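How to Fold Dark Clothes on the Floor

If you don't have a table big enough for folding, a clean rug works fine. A low-pile rug is best. Dark clothes pick up lint and pet hair fast, so get the rug ready before you bring the laundry in.

What you need: a vacuum, a lint roller, and a rug larger than your biggest garment.

1. Vacuum the rug in both directions. Let it sit for 15 minutes so any dust settles, then go over the middle once more with the lint roller.

2. Turn the garment right side out. Close zippers and empty the pockets.

3. Hold it by the shoulders or the waistband, give it one firm shake, and lay it face down.

4. Smooth from the center toward the hems with flat hands. Pull the seams straight. Seams are hard to find on black cloth, so feel for them with your fingertips.

5. Fold one side in toward the middle, then the other. Tuck the sleeves flat along the back.

6. Fold up from the bottom in halves or thirds, depending on the depth of your shelf.

Large pieces tend to bunch up when they land. Pick up one fold at a time and spread it out before you start on the sides. On a white rug like this one with the gold WISHES lettering, the edges of a black garment are easy to see. 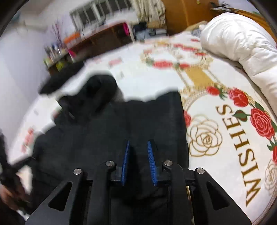
Can I fold clothes that are still a little damp?
Wait until they are fully dry. Damp cotton holds creases and can start to smell on a closed shelf. Hang the piece up overnight and fold it in the morning.

Stack finished pieces with the fold facing out, heaviest on the bottom.

Posted in Laundry by Shengli Han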